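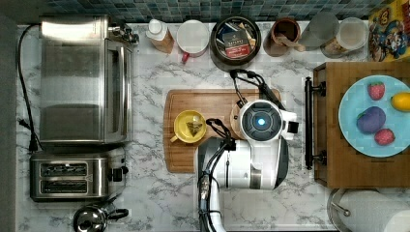 Moisture Uptake in Kitchen Cutting Boards Under Repeated Rinsing

Project by: Indrek Baranauskienė
Advisor: Ona Luik
Materials Laboratory, Hinlow Technical College

1. Background

Bamboo boards are sold as a low-maintenance alternative to hardwood. They are made from strips glued edge to edge, so water can enter through the strip faces, the end grain and the glue lines. The goal of this project was to measure how much water a finished board takes up when it is rinsed and air dried on a daily schedule, and whether oiling changes the result. It continues a term paper by the same author, which covered maple and beech only.

2. Samples

Two groups of bamboo samples were cut from Brukell boards bought in one batch. Group A was left as supplied. Group B received two coats of food-grade mineral oil, 24 hours apart, and was wiped down before testing. All samples were kept in the conditioning room until their mass changed by less than 0.1 g between daily readings. One full board, mass 1,489 g, was left uncut as a reference for warping.

3. Method

Each cycle had 4 steps:

Rinse both faces under running tap water for 30 seconds.
Shake off and blot the edges with a paper towel.
Stand on the long edge in a wire rack overnight.
Weigh the next morning and record.

The test ran for 19 cycles in February. Room humidity was logged by a Lambert sensor on the shelf next to the rack. Cupping of the reference board was checked with a straightedge and feeler gauges across the center line.

4. Results

Group A gained mass over the first several cycles and then leveled off. Group B followed the same curve with a smaller gain. The difference between the groups narrowed toward the end of the test, probably from oil being lost at the surface. End grain darkened first in both groups. The reference board cupped slightly toward the face that had been turned to the wall – the side with less air flow.

The humidity log holds 462 readings. Two gaps were caused by a flat battery and were left blank, not interpolated.

5. Sources of error

Blotting was done by hand and pressure was not controlled. Samples near the end of the rack dried faster, and their positions were not rotated until cycle 6. Cut samples also expose more end grain than a full board does, so the mass gains should not be applied directly to boards in use.

6. Further work

A second run should seal the cut ends with wax and add a group that is oiled again halfway through. The raw weighing sheets are in the Hollow cabinet, second drawer, under the author's last name.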